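10/7/25 - grip log, left unit dropping out

OK so the left gripper did it again, three times before lunch, and I want this written down before I forget the order of things. Tracking goes fine, then the pose jumps sideways by 35 mm and sits there until you restart the Retine box. The right one never does it, same firmware, same everything.
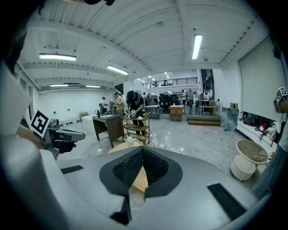

Matberg Handling Group / Drummond floor

First guess was the cable. Swapped it, no change. Second guess was the marker mount, and I do think I'm onto something there - the screw on the left mount had backed out far enough to wiggle with a fingernail! Tightened it, ran 25 picks off the oval table, one jump. Better, still bad.

The thing that worries me more is the jaw. On one of the jumps it stayed closed for over 90 seconds with the trigger released, and I had my other hand right next to it. Please keep fingers out of the jaws until we've sorted this, even when it looks asleep.

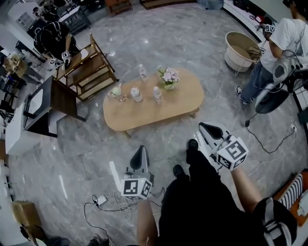
Bottles and flowers on the oval table, both grippers out.

To do: new screw with threadlock, pull the Flalus logs for the stuck jaw, rerun 300 picks with the mounts swapped left to right. If the jump follows the mount I'll order a pair. Left unit is tagged, leave it on the charger please.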